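Bathroom, finally

OK quick one because I have to be out the door by 2 and my hair is still wet.

The bathroom got done on Saturday. Well, mostly done. The vanity part is done. I have been putting it off since we moved into the Wodura place and every morning I'd stand there brushing my teeth, looking at the gunk along the back edge and thinking, tomorrow. Then it was June.

So. Everything off the counter and into a shoebox. I ended up with 37 things in there, I counted, becuase I wanted to be properly ashamed of myself. Hotel soaps. Three dead lip balms. A Sastel hand cream that expired before this apartment was even ours. 19 of them went straight in the trash and I don't miss a single one.

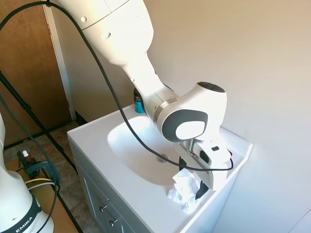 Filed under: Home, Cleaning

The little blue bottle gets to stay on the counter at the back, and that's it. New rule. Tissues go in the trash and not on the edge of the sink, also a new rule, we'll see how long that one holds.

Cleaning notes, mostly for me so I don't look it all up again next time:

Baking soda on the basin, wet sponge, leave it while you do the mirror. Old toothbrush round the silver ring on the drain. Gross but so satisfying. Same toothbrush along the raised lip where the counter meets the wall, that's where all the dust and hairspray ends up. Rinse, dry with a towel you don't like. Do NOT use the scratchy side of the sponge, I did that on the last sink and it never looked shiny again.

Cabinet front just got a damp cloth. The grooves in the panels take forever. Knobs too, they get toothpaste on them somehow??

Still to do: whatever is going on under the sink. I opened the door, saw two half-empty bottles of drain stuff and a Bindilport bag full of other bags, and closed it again. Also the shower curtain. Also the light bulb that I keep saying I'll get on the way home and then dont.

Right, shoes. Going to try to get to the towels shelf this week, will post if I do.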